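Module Handout 6: Notes to accompany the visit to the Rindo handling laboratory

Department of Production and Automation
Prepared by Mahfuz Akanda, module leader
Issued March 24, 2022

1. Purpose of this handout

These notes are for students who attended the demonstration at the Rindo laboratory and for those who were unable to attend and will be working from the recorded talk. They cover the material on which the written report is based. Students are expected to have read Handout 5 (Grasping and contact) before using them, as the terms introduced there are not defined again.

The visit forms part of the second block of the module, Handling of Everyday Objects. It was arranged with the help of Mahfuz Khondokar, who manages the laboratory and who gave the introductory talk. The department is grateful to him and to his colleagues for answering questions well past the agreed finishing time.

2. Background to the demonstration

Rindo develops handling methods for kitchens and serving areas. The work shown to the group belongs to a project named Pandance, which concerns the picking up, moving and stacking of tableware by a pair of robot arms. Mr Khondokar explained that the project began with trays and later moved to bowls, at the request of a catering supplier, Le Goff, whose staff spend a large part of each shift sorting and stacking.

Bowls were chosen for three reasons given in the talk. A bowl has no handle, so the hand must take it by the rim or support it from underneath. Its sides slope, and a grip that is slightly too high will tend to ride off the edge. Lastly, bowls of the same shape fit into one another, and the last part of the movement must therefore be made with little room to spare.

Students should note that none of these difficulties is obvious to a person who stacks bowls at home. Much of the talk dealt with how people correct their movements by touch without being aware of doing so, and with how much of this must be set out plainly before a machine can attempt the same task.

3. The task

The task is carried out on a white table with the bowls standing the right way up. One bowl is taken by the rim, lifted, brought over a second bowl and lowered into it. The remaining bowl is then added. The operator may ask for the bowls to be set out again in new positions before the next attempt.
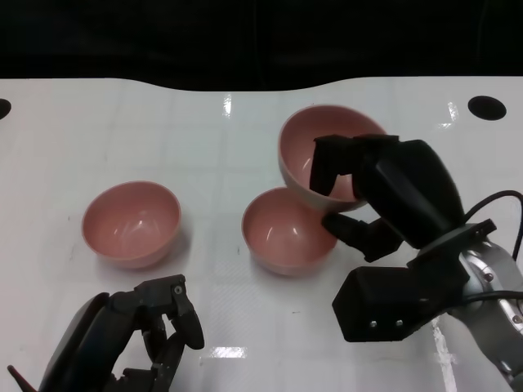 In the talk the task was divided into four stages, and the report should use the same names for them.

Approach. The hand moves to a point beside the chosen bowl with the fingers open. The speed is reduced over the last part of the path. An error at this stage usually shows itself as a push: the bowl slides before it has been gripped, and every later position is then wrong by the same amount.

Grip. The fingers close on the wall of the bowl, with at least one inside the rim and another outside or beneath it. Students asked why the hand does not simply close harder. The reply was that a firmer grip on a sloping wall can turn the bowl, and that the direction of the force matters more than its size.

Carry. The bowl is lifted clear and moved across. It need not be level during this stage, but the angle must be known, as it will have to be corrected before release.

Release. The bowl is lowered until it meets the one below. The fingers must open without dragging the rim. Mr Khondokar described this as the stage on which the team has spent the greatest part of its time.

4. How the movements are taught

The arms are not programmed by entering a list of positions. A trained operator guides the arms through the task, and the movements are stored together with the views from the cameras. The stored attempts are then used to prepare a control program, which is tested on bowls placed in positions it has not met before.

The laboratory sets a first target of 1,000 stored attempts for any new task. For bowl stacking this was raised to 2,000 when early tests gave poor results near the back of the table. Attempts in which the bowl slips are kept if the operator recovers it, and are marked as such. Attempts in which the bowl leaves the table are discarded.

A program is accepted for further work when it completes 75 of every hundred trials without help. Students should treat this as a working rule within one laboratory. It is not a published standard and should not be cited as one.

The stored attempts are labelled with a tool called Fleltivon, written by a former student of this department. A short guide to the labels is held in the module folder. Those who intend to use the sample records in their project should read the section on stage boundaries with care, as the end of Grip and the beginning of Carry are marked differently in the older records.

5. Cameras and points of view

Two kinds of view were discussed. The first is taken from above and behind the hands, at the height of a head. It gives the arrangement of the whole table and is used chiefly in choosing which bowl to take. The second is taken from close to the gripper. It shows the fingertips and the nearest objects at short range, but much of the table may be hidden by the gripper itself.
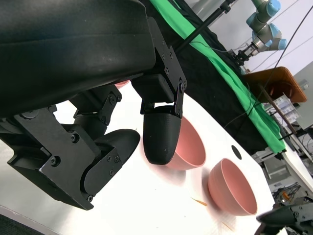
It was stressed that neither view is sufficient. The view from above is least useful at the moment of contact, when the hand may cover the very edge it is about to hold. The close view changes quickly as the arm moves, and a small turn of the wrist may remove a bowl from sight altogether. The control program receives both, and students may wish to consider in their reports what a third position would add and what it would cost in time and storage.

Lighting was raised by several members of the group. A glossy surface under strong light produces bright patches, and these may be mistaken for edges. The laboratory does not attempt to remove them, on the grounds that a serving area would contain the same patches and worse. Pale surfaces in strong light may also lose detail. A useful exercise is to list which features of a bowl would still be found under such conditions: the line of the rim, the change of colour between bowl and table, and the shadow at the base are suitable starting points.

6. Points raised in discussion

On damage: the bowls used in teaching are inexpensive and are replaced when marked. No trials with glass have been attempted.

On the use of two arms: one arm is enough for a simple stack. The second becomes useful when the lower bowl must be held steady, or when a bowl has to be passed from one side of the table to the other.

On fingers: hands with several fingers and simpler grippers were compared at some length. The simpler gripper is easier to repair and its behaviour is easier to predict. The hand with several fingers offers more ways of holding an object, with a corresponding increase in the number of ways in which the hold may fail. Mr Khondokar declined to name a preference.

On employment: a student asked whether such systems would replace kitchen staff. The speaker replied that he could answer only for the present project, which was far slower than any member of staff, and recommended the reading listed for Block 4.

7. The written report

Each student should submit a report of no more than 2,000 words. It should describe the task, identify the stage considered most likely to fail, and propose one change to the gripper, the cameras or the method of teaching. The proposal must be supported by reference to the talk or to the module reading. Diagrams are welcome and do not count towards the length. Sketches made by hand are acceptable if they are clear.

Students working in pairs must each submit a separate report, although they may share diagrams provided that this is stated beneath each one.

Questions on the content of the visit should be brought to the seminar. Requests for access to the recorded talk should be sent to the module office, giving the student's name and seminar group.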